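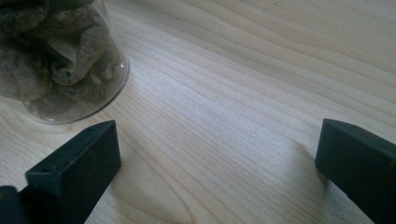
Os dedos da garra e o pote de vidro, na mesa clara.

Categoria: Robótica e automação caseira > Garras
Publicado em 7 de fevereiro de 2022 por ceticodabancada

Estou montando um par de garras de mão na oficina compartilhada, para gravar demonstrações de arrumar potes numa prateleira. O pessoal jura que com 60 gravações o braço aprende sozinho. Duvido. Vidro liso, tampa de madeira, dedo preto reto com dois furos — alguém já fez isso funcionar fora de vídeo bonito?
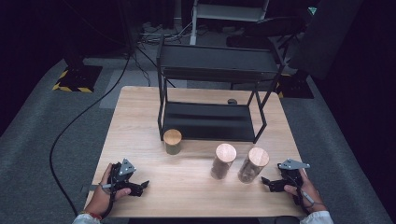
Uma garra em cada mão, potes na frente da prateleira preta.

Tovar
Sessenta é conversa. Gravei 2000 com um pote só e o meu acertava 89 em cada 100, até eu trocar a mesa de lugar. Aí voltou à estaca zero. Antes de gravar mais, cole borracha macia nos dedos e veja se o pote gira quando você levanta na mão. Se gira com você, vai girar com o braço. E prenda os cabos.

Wulley
compra pronta que sai mais barato

Gatell
Discordo em parte do Tovar. Comece com 20, mudando o pote de posição a cada uma, e teste. Se não sair nada, o problema é calibração — gravar mais não conserta.

3 respostas · 2 compartilhamentos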